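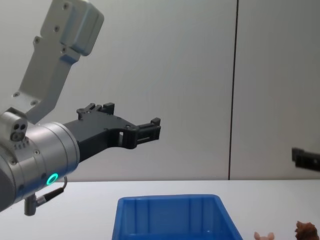
6 min read

Report on the Study Visit to the Zuvness Lending Fund, Ilthorpe

A delegation of 11 members from the Association's Public Finance Section visited the Zuvness Lending Fund in October. The Fund lends to small municipalities and public utilities in lower-income countries, and its operations office in Ilthorpe handles loan records, repayment schedules and requests for relief. The visit had been requested by members who advise borrowing governments and who wished to see how a lender deals with a loan once the agreement has been signed.

The Fund received the delegation at 9:30 a.m. The morning was given over to presentations on the loan cycle and on debt relief requests. The afternoon consisted of a walk through the records department, a demonstration of the Tosto ledger system, and an open discussion. Members had been asked to send questions in advance, and most of these were answered in the course of the presentations.

Background to the Fund

The Fund was set up by a group of regional banks and received its first large contribution from the Begović Endowment, which continues to hold a seat on its board. It makes long-term loans for water supply, street lighting, clinics, markets and similar projects. Loans are small by the standards of international lending. At the time of the visit the Fund had 300 active loans on its books, most of them to towns that would have difficulty borrowing from commercial banks at an acceptable rate.

Staff explained that the typical borrower has a finance office of very few people. The same person may prepare the budget, collect market fees and answer letters from lenders. This has shaped the way the Fund writes to its borrowers. Repayment notices are a single page, give the amount due in the currency of the loan and in local currency, and state the exchange rate used. Members who have worked with borrowers in this position agreed that the local currency figure is of real help, and several asked for a blank copy of the notice. The Fund has since supplied one, and it is held in the Section's library.

The loan cycle

The first presentation followed a water supply loan from application to final payment. Members were already familiar with the early stages. More time was spent on the grace period, during which interest is charged but no principal is due. The Fund said that many problems begin at the end of this period. Construction may be running late, so that the new water system has no paying customers at the moment the first principal payment is due.

To deal with this, the Fund now contacts each borrower well before the grace period ends and asks for a short statement on the progress of the works. If the project is late, the two sides can agree on a new schedule before any payment is missed. A missed payment carries costs for both parties. The borrower may find that other lenders treat it as a default, and the Fund has to set aside reserves against the loan.

One member asked whether early contact of this kind encourages borrowers to ask for more time than they need. The Fund replied that it asks for supporting papers in each case, usually a letter from the contractor and a cash forecast, and that it has turned down requests where these did not support the claim.

Requests for relief

The second presentation covered temporary relief in times of wider economic trouble. The Fund distinguishes between a pause in payments and a reduction in what is owed. A pause moves the payments to a later date, and interest may continue to build up during that time. A reduction lowers the amount owed and requires a decision of the full board.

The Fund was frank about the limits of a pause. A town which pays nothing for a year has more money for its clinics in that year, and larger payments afterward. Where the cause of the trouble is short, such as a poor harvest or a flood, this may be enough. Where the town's income has fallen for good, a pause puts off a harder discussion. Staff showed a set of repayment tables for one unnamed borrower, first with interest charged during the pause and then with interest waived. The difference over the remaining life of the loan was larger than several members had expected, and the tables were passed around the room more than once.

There was some disagreement on the question of equal treatment. A borrower with several lenders may receive a pause from one and use the money it saves to pay another. The Fund therefore asks for a list of all other debts before it agrees to relief, and it may ask the other lenders whether they intend to offer similar terms. It has no power to compel them. Some members felt that a small lender should grant relief on its own account and leave the larger ones to decide for themselves. Others took the view that relief given alone does little for the town. The delegation did not reach a common position, and the matter has been placed on the agenda of the Section's next meeting.

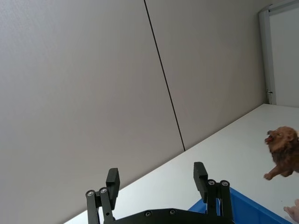

Wall panels with an aluminum frame.

Records and the Tosto ledger

After lunch the delegation was shown how loan records are kept. Until a few years ago each loan had a paper file, and payments were entered by hand on a card at the front of it. The Fund has since moved to the Tosto ledger, which holds the agreement, the schedule, every payment and all letters in one record. In the course of this change staff checked 3000 documents against the original agreements. A small number of errors came to light, chiefly in interest that had been worked out on the wrong number of days, and the borrowers concerned were credited.

The demonstration used a practice loan. Staff entered a change to the repayment dates and the ledger produced a new schedule, a draft letter to the borrower and a note for the Fund's accounts. No change takes effect until 2 officers have approved it. The ledger keeps the earlier schedule as well, so that an auditor can see what was agreed at each stage and by whom.

Members were interested in what borrowers themselves can see. At present a borrower may log in and view its balance, its next payment and a full history. It cannot yet test the effect of paying early or of asking for a later date - a feature that the Fund said borrowers ask for often and which is planned for the next version.

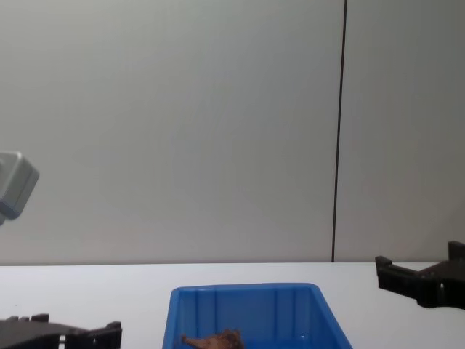
A further question concerned publication. The Fund places a summary of each loan on its website, giving the name of the borrower, the purpose, the amount and the final repayment date. Interest rates are published only as a range. Members who work on debt transparency urged the Fund to publish the rate on each loan, on the ground that citizens of the borrowing town will be paying it through their taxes and fees. The Fund undertook to raise the point with its board but noted that older agreements contain a confidentiality clause and could be opened only with the borrower's consent.

Discussion

The closing discussion began at 3:00 p.m. and dealt mainly with exchange rates. Most of the Fund's loans are in foreign currency, and a fall in the local currency can raise the cost of a loan sharply even where the interest rate is fixed. The Fund has begun to offer a limited number of loans in local currency, at a higher rate of interest. Take-up has been slow. Staff believe that the higher rate discourages councils, which compare it with the foreign currency rate and do not always allow for the risk of a falling currency. The delegation suggested that the offer letter should set out the two loans side by side, with the total cost under more than one exchange rate.

The Fund also asked the delegation for its views on training. Members recommended short courses held in the borrowing countries, timed to avoid the budget season, and open to elected councillors as well as finance staff.

Points for follow-up

The Section will send the Fund its model cash forecast for small municipalities. The Fund will send the Section its checklist for relief requests once the present revision is complete. Members who wish to comment on the draft checklist should inform the Section office, which will forward all comments together.

The Section records its thanks to the staff of the Ilthorpe office for their time and for the open manner in which questions were answered. Travel claims for the visit should be submitted on the usual form, with receipts attached.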